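6/26/19 — sourdough / cold proof notes

Stallel flour again, 700 g, water 70%. Dough stiffer than the March batch from the Kalton mill, needed a extra splash. Salt 10 g. Bulk on the counter, then the small fridge overnight.
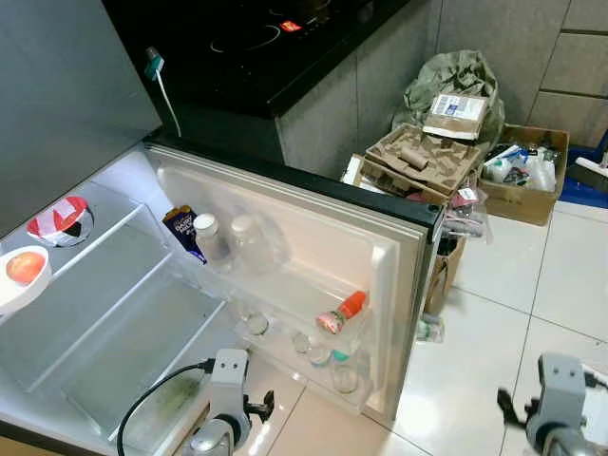 Crumb tight near the base, big tunnels up top. Shaping, probably — or the starter was past its peak. Fed it Martens rye this time, smells sharper. Oven thermometer (Cerkmont) disagrees with the dial, go by the thermometer from now on.

Next: drop to roughly 300 g for a test loaf, dont waste flour. Same water, longer bulk, less fussing with the folds. Try the narrow basket.
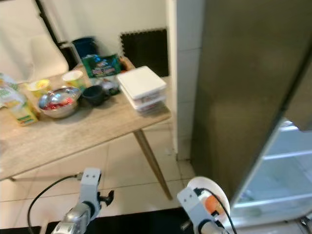

Table and fridge, door open. Stacked white containers at the back.

Still to do: label the jars, order more rye, write up the March loaves properly.

2 comments · 0 shares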